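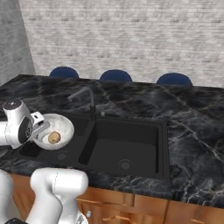 Figueroa 厨房（仿真），任务“端碗”。夹爪夹住白碗靠近我们这一侧的碗沿，碗刚刚高过台面。

厨房里的遥操作：图片和短片

文字：Eluned Morris
操作：Sutrisno Manurung、Eluned Morris

先说明一下这个页面。我们在 Redgate 的小组从春天开始做示范数据，方法是人用手柄带着机器人做家务，机器人以后从这些记录里学。这个页面到六月为止，把比较有意思的片段放在一起，每一段有一点说明。有的说明长一点，有的只有一句。请原谅我的中文，我尽量写得清楚。如果有的词用得不对，请写信告诉我，我会改。

几个名字先解释，后面就不再解释了。

Floltmont 是我们用的仿真程序。厨房、碗、水槽、机器人，都在 Floltmont 里面。
Figueroa 是其中一个厨房的名字，大部分片段在那里录。
Jemano 是手柄，操作的人左右手各拿一个。手柄怎么动，夹爪就跟着怎么动。
“示范”的意思是一个人完整地做一次任务，从按下开始键到按下结束键。
“回放”的意思是程序把一次示范的动作再做一遍，没有人拿手柄。

到六月，我们的记录里将近 1630 次示范，包括失败的。“端碗”这个任务最后留下来 91 次。为什么比录的少很多，下面会说到。

一、端碗

首页的图就是这个任务。碗在水槽的左边一侧，里面有一个棕色的圆东西。操作的人要把碗拿起来，放到台面指定的位置，里面的东西不能掉出来。听起来很简单，我第一天也这样想。

端碗，短片一：从侧面夹
Sutrisno 的第一种做法。夹爪从左边过来，一个手指在碗里，一个手指在碗外，夹住碗沿。他先在碗的上方停一下，然后才往下。这个停顿在后来的训练里很有用，模型也学会了先停一下再下去。

端碗，短片二：碗斜了
只夹住一边的碗沿，碗的另外一边就会往下沉。抬得越快，沉得越多。在短片里您可以看到碗里的东西滚到碗壁那里，然后又滚回来。我们把它算作成功，可是我不太喜欢，后来写规则的时候把这样的都去掉了。

端碗，短片三：太深
手指伸得太深，指尖碰到碗底，碗被推着走。戴着手柄的人感觉不到，他的手上没有任何阻力，只能从画面上看见碗在移动。我做错这个很多次。

端碗，短片四：太浅
手指只夹住一点点碗沿，抬起来的时候碗滑下去。在 Floltmont 里碗不会碎，它落在台面上，转半圈，停住。刚开始我每次都叫出声来。

端碗，短片五：转手腕
Sutrisno 在抬碗以前把手腕向外转一点，这样碗抬起来以后比较平。他做了很久才告诉我，他自己没有注意到。我是在比较我们两个人的曲线的时候才发现的，他的手腕那一条线每次都有一个小山。

端碗，短片六：我的曲线
同一个任务，我来做。我的手腕那一条线是平的，一直到碗已经斜了才突然跳起来。看完这个以后我请 Sutrisno 坐在我旁边，让他看着我的手，告诉我什么时候该转。

端碗，短片七：水龙头
水槽后面有一个高的弯水龙头。如果手臂从后面绕过去，前臂会碰到它。新的操作者喜欢这样绕，因为从他们的视角看，那边好像是空的。我们没有在程序里禁止这条路，只是在开始以前让新人故意碰一次，碰过以后就记得了。

端碗，短片八：回放
没有人拿手柄，程序重复短片五的动作。碗的位置和原来完全一样，所以结果也一样。

端碗，短片九：回放，碗移开一点
碗向右边移了一个很小的距离。动作还是原来的动作，夹爪在空气里关上，很认真地端着什么都没有，走到终点，打开。我给来参观的学生看这一段，来说明为什么只有一次示范不够，为什么碗的位置每次要换。

二、怎样坐，怎样拿

我们花在椅子上的时间比我预想的多。这一组不是机器人，是关于操作的人，不过我觉得别的小组可能会需要。

姿势，短片一
手肘悬空。十分钟以后手开始抖，夹爪也开始抖。在记录里抖动看得很清楚，训练出来的模型也有一点抖，像一个很累的人。

姿势，短片二
手肘放在桌子的边上。抖动小了，但是人不能向前伸很远，走到一半就到头了。这时候要按住 Jemano 侧面的按钮，机器人停住，人把手收回来，再放开按钮继续。我们叫它“换气”，这个词是 Sutrisno 想的。

姿势，短片三：换气
连续的一次示范，中间有换气。请注意夹爪停住的那一小段时间。我们一开始把这些停顿剪掉，后来发现剪掉以后动作在接口的地方会跳，就不剪了，只做一个标记。

姿势，短片四：站着
Sutrisno 喜欢站着做。我喜欢坐着。两种我们都保留，在记录里写明是哪一种。

姿势，短片五：看哪里
屏幕上有两个画面，一个是从前面看整个台面，一个是从手腕上看。新手只看前面的画面。熟练的人在快要夹住的时候眼睛会移到手腕的画面，夹住以后再移回来。我们用纸把前面的画面遮住做过一个练习，大家都不喜欢，但是进步很快。

姿势，短片六：按键太早
夹爪还没有到，手指已经按了关闭。这是最常见的错误。人的眼睛看到碗沿在手指中间，可是从前面看不出前后的距离。解决的办法是等一下，看影子。夹爪的影子和碗的影子碰到一起的时候再关。

三、别的任务

并不是所有的任务都和碗有关系。下面这些录得比较少，有几个还没有做完。

开柜门
要抓住把手，然后沿着一个圆弧拉。用手柄画圆弧很难，人的手会画成直线，门就会卡住，或者夹爪从把手上滑下来。我的办法是不去想门，只想自己的手腕在转一把很大的钥匙。别的人用别的想象，我问过，都不一样。

拉抽屉
比柜门容易，方向是直的。困难在于关。用夹爪夹着把手推回去也可以，用手指的背面推也可以。两种方法混在一起，模型就犹豫，走到抽屉前面，一会儿张开一会儿关上。我们后来规定只用手指的背面推。

擦台面
布在仿真里不容易做得像，它有时候会穿过手指。我们换了一块海绵。操作的人应该从远到近擦，有一条路线图贴在显示器的下面。有一位同事是左撇子，他觉得路线图是反的，我们给他印了另外一张。

转水龙头的把手
暂时没有放短片。动作太小，抖动和动作本身差不多大，我们不知道怎样评分。

把勺子放进杯子
勺子很细，夹住以后会在手指之间转。Sutrisno 用台面顶一下勺子的尾巴，让它转回来。这个小动作没有写在任务说明里，是他自己加的。我觉得很聪明，同时也有一点麻烦，因为别的操作者没有做，记录就有了两种风格。

双手递东西
一只手臂拿起来，递给另外一只手臂。操作的人左右手都要忙。最难的是交接的时候：两个夹爪都夹着，要先松开第一个。人紧张的时候会两个一起松。我建议说出声来，“接住，放开”。说中文、说英语、说威尔士语都可以，我试过，效果一样。

移盘子
和端碗很像，但是盘子的边很矮，手指没有办法伸到下面。要先把盘子推到台面的边上，露出来一点，再夹。推多少是一个问题。推得太多，盘子就下去了。

四、手把手

六月以前的最后一段时间，我们借了一台真的手臂，试了另外一种示范的方法：不用手柄，人直接拿着机器人的手臂，推着它走。下面的短片里您看到的是 Sutrisno 的手。

手把手，短片一
手臂设为“软”的状态，重量由电机托住，人只需要给方向。第一次碰它的感觉很奇怪，像在水里推一个很大的木头。

手把手，短片二
人的手挡住了镜头。这个问题我们没有很好的办法。模型学的时候看到的画面里有人的手，真正工作的时候没有，它就不太明白。Sutrisno 试过从后面拿着手臂的肘，手不在画面里，可是这样夹爪的方向不好控制。

手把手，短片三
同一个人，同一个任务，左边是手把手，右边是 Jemano。手把手比较快，动作比较圆。手柄的比较慢，但是人坐着，可以做一个下午。

手把手，短片四：碗
真的碗，塑料的，我们怕碎。手把手的时候人能感觉到手指碰到了碗底，所以没有出现“太深”的问题。这是我最想带回到手柄上的东西。Jemano 有振动功能，我们把它接到了碰撞的信号上，现在夹爪碰到东西，手柄会振一下。开始振得太强，有人把手柄掉在地上，现在调小了。

手把手，短片五：没有松开
做完以后忘记把夹爪打开，就按了结束。记录是完整的，可是没有用。

五、失败的记录

我问过自己，失败的要不要放在网上。我看别的小组的页面，所有的短片都很漂亮，这让我刚开始的时候觉得只有我做不好。所以我放几段。

失败，短片一
碗已经拿起来了，我打了一个喷嚏。手臂也打了一个喷嚏。

失败，短片二
操作的人以为自己拿着右手的手柄，其实拿的是左手的。机器人的动作很有信心，方向是错的。现在手柄上贴了不同颜色的胶带。

失败，短片三
夹爪碰到水槽的边，碗掉进水槽里。操作的人决定继续，从水槽里把碗拿出来，又放到终点，时间用了很久。程序认为是成功，因为最后碗在正确的位置。我们讨论了一个中午。Sutrisno 说应该留下来，机器人将来也会把碗掉进去，它需要知道怎样拿回来。我说应该另外放一个文件夹。最后按我的办法放在另外一个文件夹，按他的办法没有删除。

失败，短片四
碗里的圆东西滚了出来，沿着台面走了很远。操作的人把空碗放得非常整齐。

失败，短片五
没有错误，只是非常慢。新同事第一天，她害怕碰到任何东西。我把它放在这里，因为一个月以后她是我们中间最稳的。

失败，短片六
画面停住，手还在动。网络断了一会儿，恢复的时候手臂一下子追上来，扫过整个台面。从那以后我们加了限制，如果手和手臂的距离太大，程序就暂停，人要重新对齐才能继续。

六、哪些留下，哪些不留

有人写信问我们怎样选。规则改过很多次，现在用的是下面这样。它不完美。

终点不对的，不留。
碗里的东西掉出来的，不留在主要的文件夹。
碗明显斜了的，不留。“明显”由看录像的人决定，所以每一次示范有 2 个人看，操作的人自己不能看自己的。
中间有换气的，留，加标记。
碰到水龙头但是没有影响任务的，以前留，现在不留。模型学到了碰水龙头。
动作里有长时间发呆的，把发呆的部分剪掉以后留。发呆和思考不容易分开。我们看夹爪的方向：方向在慢慢变，就是思考。
多次尝试才夹住的，留在“恢复”文件夹。

“端碗”按这个规则选完，就剩下前面写的那 91 次。有一个下午我们觉得很可惜，想把规则放松，训练了一次放松的版本。放松的版本夹得住碗，但是端得很斜。于是又改回来。

如果看录像的人意见不一样，就一起再看一遍，还是不一样就不留。争论最多的是斜不斜的问题。Sutrisno 在显示器上贴了一条水平的细线，争论少了很多。

七、模型自己做

下面没有人拿手柄。请不要期待太多。

自己做，短片一：最早的版本
手臂走到碗的上方，停住，一直停着。它学会了 Sutrisno 的停顿，没有学会后面的部分。

自己做，短片二：第二个版本
下去了，夹住了，没有抬起来。看起来像在考虑。

自己做，短片三：碗的位置变化
碗每次放在不同的地方。在练习过的范围里面，大部分做得到。在范围的外面，手臂会去最近的熟悉的地方，在那里关上夹爪。

自己做，短片四：手腕
请看手腕。它在抬以前向外转一点，和 Sutrisno 一样。我看见的时候把他从走廊叫了回来。他看了一会儿，说原来他做的时候是这个样子。

自己做，短片五：换了碗里的东西
碗里换成轻一点的东西，然后换成没有东西。没有东西的时候，它端得和以前一样小心。

自己做，短片六：在另外一个厨房
墙和台面的颜色都变了，碗没有变。模型找得到碗，但是放不到正确的位置，它大概是靠水槽认路的。我们正在别的厨房里录新的示范。

自己做，短片七：光线
把灯调暗。影子变淡以后，它关夹爪的时间变得不准。我不能确定原因，不过操作的人也是看影子关的，所以我有一个猜想。

八、操作的人写的话

录完以后每个人可以在本子上写一句话，我选了一些翻译过来。有的原来是英语，有的是印尼语，Sutrisno 帮我看过印尼语的部分。

“今天夹爪像我的手。昨天像别人的手。”
“吃午饭以后做得比较差，请不要安排在吃午饭以后。”
“我回家洗碗的时候发现我在等影子。”
“Jemano 左边的按钮太硬了。”
“左边的按钮还是太硬。”
“水龙头，对不起。”
“我建议先做柜门再做碗，做完柜门，碗就很容易。”
“不同意上面的人。先做碗。”
“换了按钮，谢谢。”

九、一些技术的事情

每次示范保存手臂各个关节的位置、夹爪的开合、两个画面、手柄的位置和按键。手柄的位置本来没有保存，后来加上的，所以早期的文件里没有。如果您用早期的文件，请注意这一点。

手柄和夹爪之间有一个比例。比例是一比一的时候，人感觉最自然，可是精细的动作做不好。比例小的时候，手动得多，夹爪动得少，精细，但是经常要换气。我们让操作的人自己选，选了以后一整个任务不能改。很多人选一比一，后来慢慢换到小的。

手臂不会马上跟上手，有一点延迟。延迟很小的时候人不知道，但是会做得更慢，自己也不明白为什么。我们把延迟写在屏幕的角上，如果数字变成红色，就休息。

仿真里的摩擦调过好几次。开始的碗太滑，像有油。调高以后又太涩，碗可以只被一个指尖提起来，这在真的厨房里不可能。现在的值是我们拿真的碗比较着调的，仍然偏涩一点。首页的图用的是现在的值。

画面是渲染的，砖墙、大理石台面和木柜子都是 Floltmont 里面的素材。台面是黑色的，白碗在上面很清楚，这对操作的人很舒服。换成白色台面的时候，大家都抱怨看不见碗沿。我们还是录了一些，因为真的厨房里也有白色的台面。

十、常有人问的

需要会打游戏吗？
不需要。打游戏的人开始快一点，过了第一个星期就看不出来了。他们有一个习惯是喜欢快，要请他们慢下来。

为什么不写程序让它直接做，而要人来带？
写得出来，我们也写过。碗在固定的地方，程序做得很好。碗换了形状，或者旁边多了一个杯子，就要重新写。人来带的时候，人会自己绕过杯子，不用告诉他。

一个人一天能做多久？
我们的规定是每次不超过一个小时，然后必须站起来。下午的最后一次在五点以前结束。

可以来看吗？
可以来 Redgate 看，请先写信。来的人都可以试一次端碗，我们会把记录单独存起来，不拿去训练，除非您同意。

失败了怎么办？
按红色的键，厨房恢复到开始的样子。

短片可以用在课堂上吗？
可以，请写明来自 Redgate 小组。手把手那一组里有 Sutrisno 的手，他说没有关系。

接下来要加的内容：白色台面的端碗，第二个厨房的短片，还有水龙头把手，如果我们想出评分的办法。移盘子的那一段要换，现在放的那个声音不对，有人在背景里打电话。

感谢 Sutrisno 看过全文，改正了我关于手腕方向的说法（我写成了向里）。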